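Chapter 8
How a Bill Changes on Its Way to Becoming Law

What you will learn in this chapter

After reading this chapter you should be able to explain the difference between introducing a bill and passing one, describe what happens in a markup session, tell a substitute amendment from an ordinary one, and explain why the two chambers of a legislature often pass versions of the same bill that do not match.

Key terms: sponsor, referral, markup, amendment, substitute, germane, rider, engrossed bill, conference, enrolled bill

Opening case: The parking bill

In one state legislature, a member named Afroza Miah introduced a bill on public parking. It was two pages long. It said that a city could not charge a resident a late fee on a parking ticket until the resident had been sent a written notice. Miah had received complaints from people who had moved, never received the first ticket in the mail, and then owed several times the original amount.

By the time the bill reached the governor, it was 53 pages long. It still contained the notice rule, in slightly different words. It also set a cap on late fees, changed how cities could hire private companies to collect unpaid tickets, created a payment plan for people with low incomes, and moved money from one state fund to another to pay for new software. One section dealt with parking at county fairgrounds and had been requested by a member whose district included two of them.

Miah voted for the final bill. So did a member who had opposed her original version. A third member, Costel Vasiliu, had been a cosponsor at the start and voted no at the end. He objected to the fund transfer, which he said should have been handled in the budget.

None of this is unusual. Most bills that become law are different from the bills that were introduced, and some are different in nearly every line. This chapter follows the steps at which those changes are made and looks at who is in a position to make them.

8.1 Introduction and referral

A bill begins as a draft. The member who will introduce it is called the sponsor. Few members write the legal text themselves. They describe what they want to a drafting office, which is staffed by lawyers and does the same work for members of every party. The drafting office checks the existing law, finds the sections that would have to be changed, and writes the bill in the form the legislature requires.

The first draft often comes back with questions. Does "resident" mean a person who lives in the city or a person who lives in the state? When does the rule take effect? Who enforces it? A sponsor who has not thought about these points has to decide on them now or leave the language open and expect someone else to fill it in later.

Once introduced, the bill is given a number and sent to a committee. This step is called referral. In many legislatures the presiding officer of the chamber makes the referral, usually following written rules about which committee handles which subject. When a bill touches more than one subject, there may be a choice. The parking bill could have gone to the committee on transportation, the committee on local government, or the committee on courts. It went to local government, where several members had once served on city councils and were worried about lost revenue.

Referral can decide a bill's future. A bill sent to a committee whose chair dislikes it may never be scheduled. In most legislatures the majority of bills introduced in a session receive no vote at all.

8.2 Hearings and markup

If the chair decides to take up a bill, the committee may hold a hearing. Witnesses explain why they support or oppose it. In the parking case, the committee heard from a legal aid attorney, Bushra Kiani, who described clients whose cars had been towed over tickets they had not known about. It also heard from Annelies Dijkstra, a city finance director, who said that mailing a second notice would cost her city money it had not budgeted.

Hearings put information on the record. They also tell members where the objections are, and a sponsor can use that knowledge to offer changes before the opponents do. After the hearing, Miah's staff met with Dijkstra and agreed that a city could combine the notice with another mailing. The agreement became the first amendment to the bill.

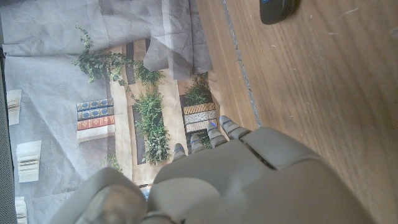 Department of Government and Public Affairs
Introductory Course Reader, Unit 8

The meeting at which a committee goes through a bill and votes on changes is called a markup. The name comes from the practice of marking up the printed text by hand. Members propose amendments one at a time. An amendment may strike words, insert words, or do both. Each amendment is debated and voted on, and after the last one the committee votes on whether to report the bill to the full chamber.

Small changes in wording can have large effects. Consider the following three versions of one sentence from the parking bill.

As introduced: "A city shall not impose a late fee unless written notice has been received by the registered owner."

As amended in committee: "A city shall not impose a late fee unless written notice has been mailed to the registered owner."

As passed: "A city may not impose a late fee unless written notice has been mailed to the last known address of the registered owner."

The first version would have required a city to prove that the owner got the notice. The second required only that the city send it. The third settled a dispute about which address the city had to use, and it settled it in the city's favor. A person who had moved without updating the car's registration, the very person Miah had in mind at the start, was better protected by the first version than by the third.

8.3 Substitutes

Sometimes there are so many changes that it is easier to replace the whole text. An amendment that does this is called an amendment in the nature of a substitute, or simply a substitute. It strikes everything after the opening clause of the bill and inserts new language. The bill keeps its number and usually its sponsor.

Substitutes are often written by the committee chair. This gives the chair considerable power, because the substitute becomes the text that everyone else must amend. A member who wants to restore a part of the original bill now has to find the votes to do it.

Substitutes may also appear late. When leaders reach an agreement in the final days of a session, the text is sometimes released only a few hours before the vote. Critics say that members cannot read and understand a long bill in that time. Defenders say that agreements are fragile and that a long delay gives opponents time to pull them apart. Some legislatures have adopted waiting periods, under which a bill must be available for a set number of hours before a final vote. Most of these rules can be waived.

8.4 Floor amendments and the germaneness rule

When a bill reaches the floor, members who do not sit on the committee have their first formal chance to change it. How much they can change depends on the rules of the chamber. In some chambers any member may offer an amendment. In others a rules committee decides in advance which amendments will be allowed.

Many legislatures require that an amendment be germane, meaning that it must relate to the subject of the bill. The fairgrounds section of the parking bill was challenged on this ground. The presiding officer ruled that it was germane, since fairgrounds have parking lots and the bill concerned public parking. An amendment on the price of admission to the fair would probably have been ruled out of order.

A provision attached to a bill on an unrelated subject is called a rider. Riders are more common where the germaneness rule is weak or does not exist. They are often attached to bills that must pass, such as those that fund the government.

After amendments are adopted, the clerk prepares a clean copy of the bill as passed by that chamber. This is the engrossed bill, and it is the version sent to the other chamber.

8.5 Settling the differences

A bill must pass both chambers in the same words. (The exception among the states is Nebraska, which has a single chamber.) If the second chamber amends the bill, it goes back to the first. The first chamber may accept the changes, or it may refuse and ask for a conference. In a conference, members from each chamber meet to write a compromise. The result goes to both chambers for a vote, normally without further amendment.

The fee cap in the parking bill was settled this way. One chamber had set no cap, and the other had set one that cities considered too low. The conference chose a figure between the cap and the average fee then being charged. The payment plan for low-income residents was added at the same meeting in exchange for the higher number.

The final text, printed and signed by the presiding officers, is the enrolled bill. It is the version the governor receives.

Questions for discussion

Was the final parking bill still Miah's bill? Explain what you would look at in order to decide.

Vasiliu supported the original bill and opposed the final one. Could he have made his objection at an earlier stage? At which one would it have been most likely to succeed?

Compare the three versions of the notice sentence in Section 8.2. Write a fourth version that you think both Kiani and Dijkstra could accept.

The next section, 8.6, turns to the governor's choices and begins with the veto.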